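3.2 Collection of demonstrations

The demonstrations were gathered by teleoperation in our workshop room, with the two-arm platform Manalo. The operator guides both arms, and the system records the joint positions, the gripper state and the view of the head camera. For the Trakano set we chose the handling of black trays, whose long oval form and raised lip make the choice of grasp difficult. We collected 700 episodes in total, and 500 of them were kept for training after the review.

Before each episode the starting place of the tray was changed by hand. The boxes and furniture in the room stayed where the daily work had left them, and we did not clean the background between episodes.
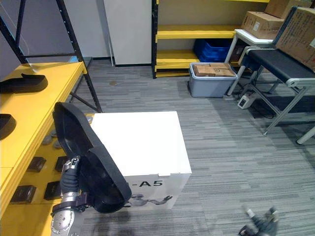

Figure 3. Head camera view during an episode, with a tray held upright in one gripper.

The review was done in the annotation tool Vavavier. An episode was removed if the tray fell, or if the operator paused for a long time without purpose. Another 47 episodes had a fault in the time stamps and could not be repaired. Of the kept episodes, 175 contain a second attempt at the grasp. We decided to keep these, as the policy should also learn how to recover from a bad first contact. The same rules were applied to the Brirach set, described in Section 3.3.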